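Marbled donut

A marbled donut is a ring donut finished with two or more colors of glaze that are swirled together but not blended. The pattern may run over the top only or wrap around the sides. Cream and orange is one common pairing.

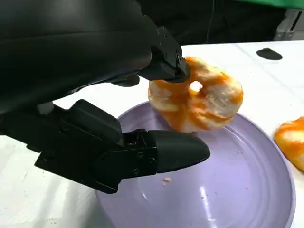 Name and varieties

The name refers to the finish and says nothing about the dough inside. Yeast-raised and cake donuts are both sold as marbled donuts, and bakers may use either for the same glaze. In some shops the word "swirled" is used instead, though that can also mean a twisted donut made from two strands of dough.

A marbled donut differs from a drizzled one. In a drizzle, the second color is laid over a glaze that has already set, and the lines stand up slightly from the surface. In marbling, both colors are wet at the same time and dry as one layer.

Glaze

The usual glaze is powdered sugar thinned with milk or water, sometimes with corn syrup added for shine. White chocolate glazes are also used and give a creamier background color. The base is mixed first, and a smaller part is set aside and colored. Both parts need to be the same thickness. If the colored part is thinner it spreads into the base, and if it is thicker it sits in lumps.

Orange can come from food coloring, carrot juice or a little annatto. Orange zest adds flavor but very little color.

Method

The base glaze is poured into a wide, shallow bowl. The second color is spooned over it in lines, and a skewer is pulled through once or twice. Each donut is lowered face down, turned a quarter of the way around and lifted straight up. A longer turn gives curved bands, while a straight dip gives streaks and patches. Donuts dipped all over are usually handled with a fork and set on a rack to drip.

The bowl grows muddier with use. At the Turcotte bakery in Flivcombe, head baker Athina Sfakianakis starts a fresh bowl after every tray - the leftover glaze goes onto the donut holes, where an even color is acceptable.

Serving and storage

Marbled donuts are served on a flat or shallow plate in a single layer, as stacking marks the glaze. A plain plate is often chosen so that the pattern stands out. Sugar glazes become sticky in a closed container, and most recipes advise a loose cover and eating the donuts the same day. Freezing before glazing is possible. Freezing afterward tends to make the colors run as the donut thaws.

In Flivcombe

The town's January bake sale has a class for marbled donuts, judged on the finish alone. Gerardo Bañez won it with a cream and orange ring. The sale sells 500 donuts on a typical Tuesday.

See also

Glaze (cooking)
Cake donut
Donut hole
Mirror glaze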